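Robots learn to find a seam before they fold

13 August 2020 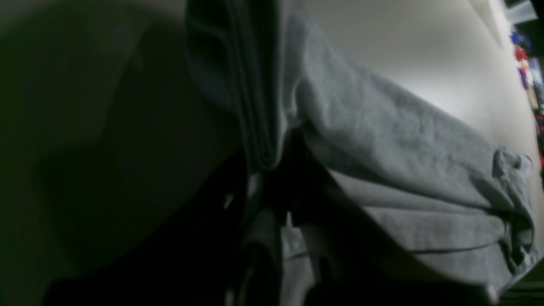
Grey cloth seen at close range by a camera at the robot's wrist. Image: Brikham Institute

Researchers at the Brikham Institute have published a method that helps a robot handle crumpled clothing by looking for seams and hems first, before it tries to work out the shape of the whole garment.

The work was led by Dr Jayanthi Menon and carried out with the engineering firm Kulkarni, under a programme named Rekis. A paper describing the method was released this week, together with the data on which it is based.

Cloth remains one of the harder materials for robots to manage. A cup or a box keeps its shape when it is moved, but a garment can lie in any number of ways, and much of it is usually hidden under its own folds. Most earlier systems have relied on a camera fixed above the table, which gives a wide view but little detail of the fabric.

The Brikham team used a small camera mounted at the wrist. At short distances it picks up stitched seam lines, layered edges and the grain of the material. A computer model then marks the places where two layers are likely to meet and suggests where the gripper should close.

The model was trained on 2,337 recorded attempts, in which an operator guided the arm by hand. A further 700 attempts were kept aside for testing. The new method picked up a single layer of cloth more often than the team's previous system, which used the overhead camera alone. The gain was greatest with plain garments of one colour, where there is no printed pattern to help the model.

"A seam tells you a good deal about where you are on a garment, even when most of it is out of sight," said Dr Menon. "People feel for it with their fingers. We wanted to see how far a robot could get by looking closely."

The authors note several limits. Deep shadow between folds still leads to errors, and thick knitted items were not included in the study. Each attempt also takes about 20 seconds, which Vignesh Amin, who wrote the planning software, described as too slow for commercial use at present.

The next stage of Rekis will add a touch sensor to the gripper – a part of the work to be led by Yamuna Iyer – and is due to begin in November. The recordings are available to other research groups on request from the institute.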